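Project Report 2: Open Day at the Bundari Automation Lab
Course section 4, Trollier Technical College

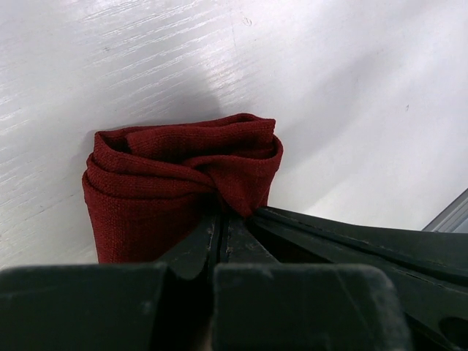

Our group attended the October open day at Bundari to observe how cloth handling is taught to a robot arm. The assignment asked for one process to be followed from setup to result. We chose the folding station, run on software called Plitivlow, and stayed there for most of Friday morning.

1. Setup

The arm works over a white tabletop with a wood-grain finish. It carries a two-sided gripper with narrow fingers and a small camera mounted near the wrist. The cloths are towel or napkin size. Staff told us that dark red was kept for the demonstration because it separates well from a white background in the camera view.

2. Procedure

An operator moved the arm by hand controller while the software recorded the motion and the camera feed. One recording is called an episode. The station had 129 episodes stored for this fold when we arrived, against a target of 3000 for all cloth tasks.

3. Observations

The pinch point matters more than we expected. When the fingers close on the lower middle of a folded bundle, the fabric pulls inward and a twisted crease forms above the tips. The layers can also open slightly and leave a pocket, which the software may read as a separate edge. We timed 11 attempts. The slowest part was the approach — the operator often paused to line up the fingers before closing them.

The grooves in the fingers collect dust and small fragments. We asked if this affects grip and were told it had not been measured.

4. Limits of this report

We had no access to the stored data, and our times were taken with a phone. The Tsoukalas controller was described to us but its cover stayed closed. A question about gripping force was sent to the lab by email and the reply will go in the appendix.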